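February 27, 2022
Program transfer and revision control, cell 2 (Truluvdale)

Carried on from the January entry. The Kashyap server now holds 273 released part programs. Everything else on the old share has been moved to a read-only folder and stays there until Usman Jatoi has been through it. Setup sheets are linked to the program record by part number and revision letter, so a sheet can no longer be opened against the wrong revision from the terminal.

Drip feed to the older mill was dropping out on long files. Baud rate was set to 600 at the control and 300 on the port server, left over from the tape reader settings. Both now at 600. Handshake is XON/XOFF, even parity, two stop bits. Sent the long pocketing file twice from start to finish, no alarm either time. Would like to go faster but the control manual gives nothing above this for that input, so leave it.

Header check: the server rejects a file if the O number does not match the record. It also rejects files with a blank line before the percent sign, which the Tondoner post puts out by default. Changed the post template and saved it as revision B. Files posted before today need the blank line taking out by hand or reposting. Prefer reposting.
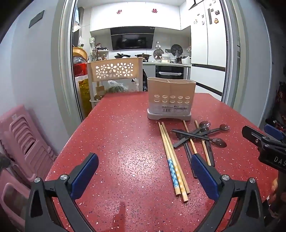
Utensil holder with drainage holes, and utensils on the red speckled counter.

Edits made at the machine: when an operator sends a program back, it goes into quarantine with the terminal name and time. It does not overwrite the released copy. Manolis Triantafyllou wants feed and speed changes under a set limit to be accepted without sign-off. I am against this until the compare report ignores line renumbering. At present a renumbered file shows every line as changed and the real edit is buried. Raised with Skaltport, ticket open, no date given.

Tried the compare with N words stripped first. Works on the lathe files. On the mill files it also strips the N inside comments, so operator notes come out garbled. Needs a rule to skip anything in brackets.

Backup of the database and the file store ran overnight. Restored one record to the test machine and checked it against the original, byte for byte the same. Full restore not tried yet.

To do:
Repost the fixture plate family using revision B
Bracket rule for the compare filter
Usman to mark duplicates in the read-only folder
Label the port server cables at both ends
Ask Manolis which terminals need print rights for setup sheets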